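Hard drive sorting bench, Priswood workshop
Gallery – updated 2024-02-07

Old hard drives come to the Priswood workshop still mounted in their caddies. We have had 2372 of them since November, most from the Tzavaras office clearance. Captions are short, and parts notes are added where we had them.

Drives are handled one at a time and stay in the caddy until the label has been checked against the list. The Movier crates hold 30 each, standing on edge, with the connector end up. Please don't stack them flat.
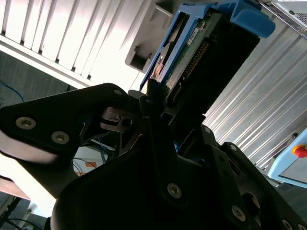
Hard drive in a light blue caddy, circuit board side showing, with the gold pins along the edge.

The blue caddies are kept if the rails are straight. Cracked ones go in the plastics bin, and the screws go in the jar by the door. So far 486 caddies have been set aside for reuse. Zondness has asked for the first batch, and anything left over will be offered to other workshops – send us a note if you want some.

Holders for the bench are 3D-printed in gray and fixed to a board, so a part can be put down in the same place every time. The shapes differ because the parts do.

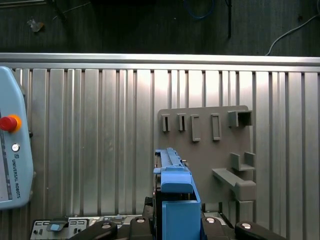 The ribbed aluminum panel is easy to wipe down, and a board can be moved along it when the job changes. We tried hooks first and gave them up after a week. Things swung about too much, and small parts ended up on the floor. The next board will have wider slots and a deeper box at one end.

List numbers up to 1914 are now closed. If your crate has a higher number, it is still waiting and can be picked up as it is until the end of the month.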